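Part 4: Getting a little case ready to use (and keeping the clasp happy)

I wrote this bit after the third message asking me how I look after the small hard cases, so I'm putting all of it in one place. It covers the little clasp-shut ones with a picture on the lid, the sort people keep earphones, hair grips or plasters in. If yours has a zip, skip to Part 5, where Jarmila Hrnčiar has kindly let me pinch her notes.

What you'll need: a soft cloth, a cotton bud, a drop of washing-up liquid in roughly 200 ml of warm water, and a flat table you don't mind getting damp.

1. Clear a space and put the case down with the lid facing up. I like a pale table for this, as a dropped hair grip shows up straight away.

2. Turn the case until the clasp is somewhere you can get at it. I have mine at a slant, with the clasp towards my right hand (swap it over if you're left-handed!).

3. Hold the body steady with one hand. Keep your fingers low down on the sides and off the lid, or you'll be pressing it shut while you're trying to open it. I did this for ages before Alaric Doucet pointed it out, quite gently.

4. Ease the clasp with a fingertip. Small movements – if it won't budge, stop and look for fluff or grit before you try again.

Caution: never lever a clasp with a knife or scissors. I've bent 2 that way and neither of them ever shut properly again.

5. Tip everything out and give the inside a wipe with the damp cloth. Get into the corners with the cotton bud, and then go along the rim where the two halves meet.

6. Wipe the lid last, with the cloth wrung right out. Go lightly over the picture and don't scrub at the edges of it.

Note: no nail varnish remover and no kitchen spray on a printed lid. Kazimír Mikuš tried a spray on his and the cartoon's face went first.

7. Leave it open for 11 minutes or so, longer in a cold kitchen. I've shut one too early in November and it smelt of pond.

8. Put your things back in with the heaviest at the bottom. Nothing should stick up past the rim.

9. Close the lid with your palm, then do the clasp up with the other hand. If you have to force it, take something out and have another go.

Note: for a clasp that keeps slipping open, a thin hair bobble round the whole case will do until you can get it seen to. Žofie Štefanec keeps a spare one inside hers, and now I do too.
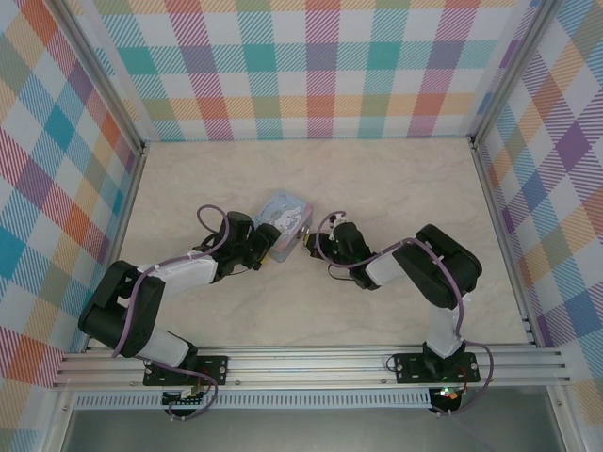

Fig. 4: Light-blue case, lid up, clasp to the right (steps 2 to 4).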